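Last touched 19/01/2018, after the second round of pad changes.

# Hand-held gripper, unit 6 – setup and upkeep notes

These are the working notes for the two-fingered hand tool we keep at Urnstead. If you've just been handed the thing and want to get going, skip down to **Before a session**, but please do come back and read the rest when you have a quiet half hour. It's a friendly tool once you know its habits.

## Finger pads

The inner face of each finger has a ridged pad, and the pads do nearly all the work. We wipe them with a barely damp cloth every 30 grasps on small, smooth items (jewelry, keys, coins) and every session on everything else. Change both pads together, even if one still looks fine – a fresh pad against a worn one pulls thin objects sideways, and you'll spend an afternoon blaming the linkage.

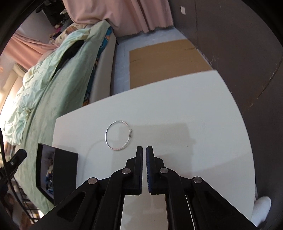 Spare pads come from Serncombe in bags of 14. The ones we got in September were a touch thick, so the fingers stopped short of closing. If yours do the same, back the stop screw off a quarter turn and try again before you reach for sandpaper.

## Pivot pins

Push each pin gently with a thumbnail. A little spin is fine, but side play isn't. One small drop of Kanaujia light oil per pin, then wipe off whatever you can see, since oil creeps toward the pads if you let it.

## Before a session

1. Open and close the fingers fully, slowly, 18 times.
2. Look at the gap from above: it should be even from tip to base.
3. Clean the lens, and check that both arms show in the picture.
4. Pick up something thin and light, and set it down again.
5. Write the pad age in `fultska_log.csv`.

## Known trouble

- **Squeak on closing:** nearly always dust in a pivot. Blow it out first, then oil.
- **Fingers meet off-center:** loosen both pad screws, close the fingers by hand, and tighten again while they're shut.
- **Log won't open:** Fultska keeps a lock on the file if it was closed badly. Delete the `.lock` file and restart.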